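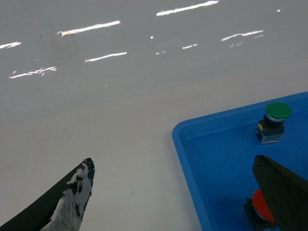 Home | Stories | Food & Drink | Local | Contact

Thirty Loaves Before Sunrise: Talking Bread With Hanneke Van Beek

I should say up front that I am a terrible baker. I once made a rye loaf so dense that my sister used it to prop open the garage (for a whole weekend!). So when Hanneke Van Beek agreed to let me hang around her kitchen in Lendville and ask a lot of silly questions, I brought a notebook and a very humble attitude.

She had coffee going when I got there, and she started talking before I had my coat off.

"Everybody wants to know about the starter," she said. "Does it have a name, how old is it, is it from my grandmother. No! I made it from flour and water in a rented apartment. It's seven years old and it doesn't have a name."

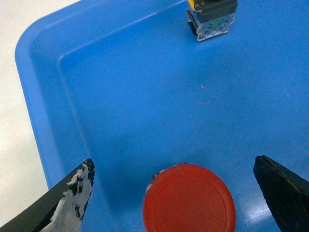

By Bit-na Cha
Food & Drink Writer

Hanneke didn't set out to sell bread. She did the books for a tile company, Goossens, and baked on her days off. Then a neighbor asked for a loaf, and the neighbor's brother asked for two, and by June of that year she was getting up at an hour I would rather not think about.

"I was so tired I put salt in my coffee," she told me. "Twice in one week. My husband said, Hanneke, you have to pick. So I picked, and then I cried in the car because the other job had dental."

I asked what she got wrong in the beginning and she laughed for quite a while.

"Oven too cool. Always too cool. I was scared of burning things, so everything came out the color of a paper bag. A customer, Brendan Heffernan — he still comes — he brought one back and asked if I could finish it." She did, too. She put it back in for a few minutes and he ate half of it standing at the counter.

These days she makes around 300 loaves a week, mostly a plain country sourdough, plus a seeded one and a raisin bread that I could eat until I had to be carried out. Her helper, Umut Bilgin, handles the shaping. Hanneke says his hands are better than hers and that he knows it.

"He's quick but he's gentle," she said. "I fight with the dough a little. I've always been like that, with dough and with people."

We got onto flour, and I'll spare you most of it, because she talked about protein for the length of a full cup of coffee and I stopped taking notes. The short version is that she switched mills last winter and had to learn her own recipe over again. The new flour drinks more water. For a couple of weeks the loaves spread out like pancakes and she sold them cheap as "flat ones," and now people ask for the flat ones and get mad that there aren't any.

I wanted a tip for those of us at home. She thought it over.

"Bake it longer than you want to. And then leave it alone! My own kids cut it hot. I hear the knife from the other room and I yell."

Does she ever get sick of bread? "I had toast this morning," she said. "I had toast yesterday. Last night I had soup, with toast."

She sent me home with a raisin loaf and a jar of the starter with no name. I've fed it twice so far. It smells like apples and old socks, and Hanneke says that's fine.

Comments

Fenna Baert: The flat ones were the best thing she ever made and I will keep asking.

rye_or_die: How long does she leave it before cutting? An hour? I never make it past ten minutes.

Marcy in Lendville: Please do the cheese people next!

Recent stories

A Slow Lunch at Brakholm
What to Do With 40 Pounds of Plums
Why I Gave Up on My Herb Garden
Soup Season Starts Now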